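About Hovow

Hovow is a laundry and repair service for household textiles and outdoor clothing. We clean, mend and reproof things that people would like to keep using. We work from one unit on the Clastberg trading estate and have a collection counter inside the Amato hardware shop in the town centre.

How we started

The business was set up by Raffaele Piras, who had spent his working life in hotel laundries and wanted to do smaller jobs with more time for each. The first year was mostly duvets and curtains. Customers then began bringing in coats and sleeping bags that other cleaners had turned away, and that side of the work grew until it needed its own machines and its own drying room. We took over the unit next door in May, and the repair bench moved in there.

What we do

Most of our work is washing filled items: duvets, pillows, padded jackets, gilets and sleeping bags. We wash these in water with a plain soap, and dry them slowly at a low heat. A double duvet takes most of a day. A heavy sleeping bag can take two.

We also replace zips, patch tears, restitch seams and top up filling where it has shifted or thinned. If a repair is going to cost more than the item is worth to you, we will say so before we start. We do not clean leather, suede or fur, and we do not dye.

Our largest regular customer is Costow, a holiday lettings firm with 60 properties along the coast. We look after their bedding between seasons. The rest of our customers are households, walking clubs and two Scout groups. We handle about 900 items a year.

Where we are

Clastberg trading estate, Unit 4. There is parking outside for customers. The unit is 200 metres from the bus stop, served by the 456. The counter at Amato keeps the shop's hours and can take anything that fits in one of our bags, which are free to borrow. Curtains need to come to the unit so that we can measure them.

Prices and turnaround

The current price list is on a separate page and is also pinned up at both counters. Normal turnaround is seven working days for cleaning and ten for repairs. It is longer in early autumn, when everyone gets their winter things out at once. We keep finished items for three months and will ring you twice before that runs out.

Working here

There are six of us, four full time. We take on one trainee each year, usually for the repair bench. No sewing experience is needed. Ask for Raffaele at the unit.

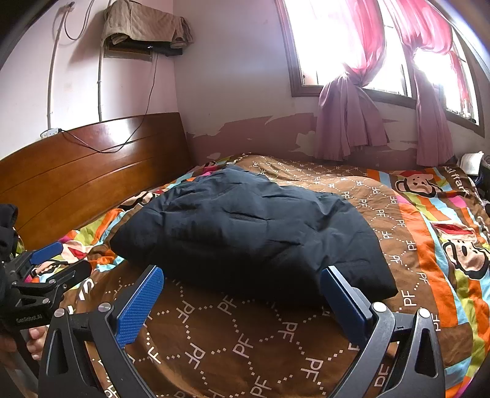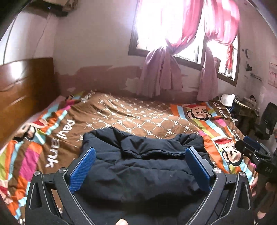
A dark padded jacket on a bed, folded in the first picture and spread out in the second.

Page last updated October 22, 2025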